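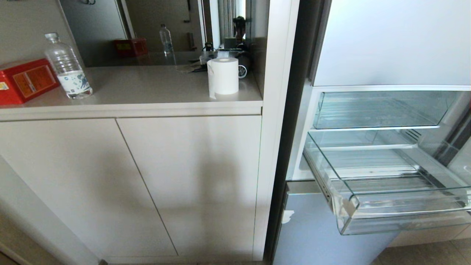
To: residence-managers list
From: Lakmal Weerakoon, Furnished Residences Office
Subject: Re: Refrigerator drawers and vanity counters at turnover

Dear colleagues,

Thank you to those who responded to the message circulated on Tuesday. The original is quoted at the end of this reply for members who have recently joined the list. Several points raised in it concern all three buildings, and I am therefore answering to the full list.

With regard to the refrigerators, the Furnished Residences Office confirms that both transparent drawers are to be emptied at every turnover, including those in units where the next resident is expected the same day. Each drawer should be pulled out to its full extent before it is wiped. Cleaning staff at Yokoyama have been removing the drawers and washing them in the bathroom sink. This practice may continue, provided that the drawers are dried and returned to the same unit. Drawers from Stostska do not fit the Yokoyama refrigerators, and two were forced into place last winter with damage to the rails.

Unopened food left by a departing resident is to be discarded unless the resident has signed the transfer form. Partly used drinking water bottles, wherever they are found in the unit, are to be emptied and recycled without exception. We have received more than one question on this subject and hope that the matter is now settled.

The counter beside the refrigerator requires separate attention. Because it is the only flat surface near the mirror, residents use it for toiletries, hair dryers, packaged food and paper goods alike. The following applies from June:

Toilet paper is to be stored in the cabinet below the counter. A roll that has been started is not to be left for the next resident.
Hair dryers supplied by this office are to be unplugged, with the cord wound, and placed in the same cabinet. Hair dryers belonging to residents go to the lost property shelf.
Boxed goods of any kind are to be removed. Please do not leave welcome items on the counter – these are handed over at the desk.
The mirror is to be cleaned after the counter has been cleared, down to the lower edge.

The cabinet doors have no handles and are opened by hand at the edge, so the finish marks easily. The Rimix cream cleaner supplied to the buildings is suitable for the countertop only. A damp cloth is sufficient for the doors. Flasetti will be asked to quote for refinishing the worst of them, and managers are requested to send me unit numbers by the end of the month.

The replacement budget for refrigerator parts stands at $3,000 for all buildings together. Requests should give the model number, found inside the refrigerator compartment, and state which drawer is affected, upper or lower.

I would be grateful for any corrections to the above.

Lakmal Weerakoon
Furnished Residences Office

Itsuki Mizuno wrote:

> Dear all,
>
> At Yokoyama we have had complaints from incoming residents about items left in the refrigerator drawers and on the counter beside them. The present checklist says only "kitchen and vanity area tidy," and staff interpret this differently.
>
> Could the office confirm whether the drawers are to be taken out or wiped in place, and where the hair dryer should be kept? I would also ask whether opened water bottles may be thrown away, as one departing resident objected.
>
> With thanks,
> Itsuki Mizuno
> Yokoyama Building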